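Packing dishes for a long move, plates flat or on edge??

mossyporch
ok moving end of August, 900 miles, to Gradell. Most of it is easy, clothes, books, whatever. The dishes are freaking me out. It's a mix, everyday stuff plus a lot of old plates from my grandmother's side, flowers on them, thin, probably not worth anything but I'd cry.

Movers are Heiskanen. They'll pack the kitchen for extra and the quote for extra was kind of insulting. So doing it myself.

Questions
- flat stack or standing up on edge
- newsprint or bubble or towels
- are the dish boxes with the cardboard dividers worth it
- what do I do about bowls

Thanks in advance, reading everything, might be slow to answer, work is nuts

saltbox_dana
On edge. Always on edge. Like records in a crate. Flat stack means the bottom plate carries every plate over it and then the truck hits a pothole.

Crumpled paper under, three inches at least, crumpled paper on top. If you shake the box and hear anything, open it up and start over.

gravelroad
Going to disagree a little. I've moved a lot (military family) and I stack everyday plates flat, paper between each, small box, never lost one. Thick modern plates don't care. Standing up is for the thin old stuff. People say on edge like it's a law and then cram them in so tight the rims chip against each other.

saltbox_dana
If the rims touch you packed it wrong, that's not the method's fault

gravelroad
ok but most people pack it wrong, it's midnight and the truck comes at 7 am. A method you can do badly and still get away with is a better method. That's all I'm saying

kettle_and_string
Bowls: nest them, but paper in between, and put the nest on its side too. Don't leave them sitting upright with heavy stuff inside. I know it's tempting to fill a bowl with mugs to save room. Don't

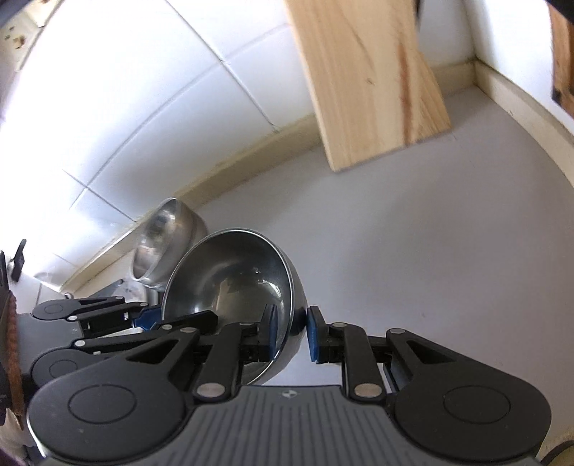
Also bowls go on the top layer, plates on the bottom. Plates are stronger than you think on edge, and bowls are weaker than you think at the rim. Serving bowls get their own bundle, two sheets at least, tuck the extra paper down inside so the middle isn't hollow.

And get a bundle of blank newsprint, not actual newspaper. Ink gets on everything. You'll wash every single dish at the other end when you're tired and want soup.

mossyporch
oh no I've been saving newspaper for a month

kettle_and_string
use it as the crumple on the bottom! Just keep it off the dishes. Clean paper touching the plate, newspaper for filler. Not wasted

tworiversbus
Dish boxes yes, dividers no. The double wall box is the good part. Dividers are the wrong size for everything you own, guaranteed. I bought the Ekska kit last year, one with the cells, and the cells fit wine glasses and nothing else. My mugs with handles didnt go in. Ended up pulling the cardboard out and using it flat between layers, fine for that

lowtide77
I liked the Ekska one? Bought the bigger size though. Not the one with the tiny cells. Glasses went in great, never broke any. Not cheap.

tworiversbus
bigger size is ok if you can lift it. My partner could not and neither could I after the first one

lowtide77
Well don't fill it all the way with plates lol. Plates on bottom, then light stuff. Tupperware, the salad spinner

gravelroad
+1 salad spinner. Every kitchen has one giant light thing that fits nowhere. Top of the dish box, done.

mossyporch
Ok update, did a test box last night. Got through the everyday plates, used gravelroad's flat method for those and on edge for the old ones. Is it normal that this takes FOREVER. One box took me a whole movie

saltbox_dana
First one does. You'll be twice as fast by the third. Put the paper stack right in front of you, plate on the corner, roll and fold, next. Don't pick each one up and look at it and remember Thanksgiving

mossyporch
I did exactly that. every plate

harborlight_b
Coming in with the unpopular take, do you need all of it? When we moved out of Skerkimance I packed 14 boxes of kitchen and I think 4 of them never got opened again till we moved the next time. Hauled dishes across three states to sit in a garage. Go through it first. If nobody's eaten off it in years and you don't love it, let it go.

kettle_and_string
She said she'd cry

harborlight_b
about the flowered ones, sure. Keep those. I mean the other stuff. Chipped mugs, the free plates, the weird square set. Everybody has a square set

gravelroad
leave my square set alone

lowtide77
Kind of agree with harborlight. Moving by weight costs money. If the movers charge by the pound then the cheap plates cost more to move than to buy again. Check the quote, is it weight or flat?

mossyporch
It's weight. Ugh. Ok going thru the cupboard again tonight

Question about the old ones. I don't have a full set, it's odds and ends, different patterns, different sizes. Do I pack by size or by pattern? Was going to keep matching ones together so I know what's what at the other end 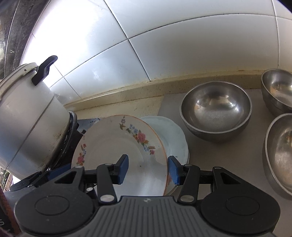 and some have a painted edge that I think is already wearing off, so don't want paper rubbing on it the whole way either

saltbox_dana
By size. Pattern doesn't matter to the box. Same size plates support each other all the way round, a small one next to a big one slides and the rim of the small one hits the big one right in the middle of its face. Big ones first, then work down. Gap between sizes gets a wad of paper.

Worn edge, use tissue first. Plain white tissue, the acid free kind if you want to be fancy. Then newsprint over that.

kettle_and_string
Or those thin foam sheets. Sold in packs, they slide right on like a sleeve. I'd do foam for the painted ones. Never bubble wrap straight on old paint, bubbles side can leave little circles if the truck gets hot. August truck gets HOT

tworiversbus
never heard of that about the circles, I've always used bubble and nothing happened

kettle_and_string
happened to my mother in law's platter. Faint but it's there. Maybe a cheap brand idk. Tissue first and then you can bubble all you want

tworiversbus
huh. fair

harborlight_b
Take photos of the nice ones before they go in, front and back. Back matters, any maker marks. If the movers break it you need something to show. And read what Heiskanen says about boxes you packed yourself. A lot of movers won't pay for breakage in owner packed boxes unless the outside of the box is crushed. Ask them in writing

mossyporch
did not know that. emailing them now

lowtide77
If it was me the 10 best ones would ride in the car. Back seat floor, wedged, blanket over. Everything else goes on the truck and you stop worrying

gravelroad
This. Grandma plates in the car. Box on the floor behind the passenger seat, not on the seat, it'll go flying when you brake. Move the front seat back till it holds the box snug

saltbox_dana
And still on edge in the car

gravelroad
yes fine on edge in the car

mossyporch
Heiskanen wrote back. It's like harborlight said, they don't cover what's inside if I pack it unless the carton has damage on the outside. So the flowered ones are going in my car. Everyday plates can take their chances.

Got rid of a lot of stuff too. Two bags to the church sale, mostly mugs. Kept one ugly one

Last thing, tape. I've got the brown kind and it's already peeling off the test box?

tworiversbus
Throw that out. Clear packing tape, the thick kind, three strips across the bottom seam, one each way at the ends. Bottoms fall out way more than tops. And write KITCHEN FRAGILE on the sides not the top, once it's stacked you can't see the top

harborlight_b
side AND which way is up. Arrow. Two sides at least

kettle_and_string
Pack one last box with a plate, bowl, cup, fork for each person plus dish soap and a sponge and the can opener. Last on, first off. You'll want it the first night. Gradell is nice btw, the hardware store there sells newsprint if you run short on the other end for anything

mossyporch
you guys are the best. will report back on casualties. Back to wrapping

saltbox_dana
stop looking at them and wrap!!

Related threads
Wardrobe boxes, rent or buy?
Can I leave clothes in the dresser drawers
Cast iron pans, which box do they go in
Moving houseplants in summer heat
Heiskanen vs renting your own truck
What to do with half used cleaning stuff before a move

Thread last updated in August, 9:40 pm

Contact us | Forum rules | Copyright the board owners and posters | Back to top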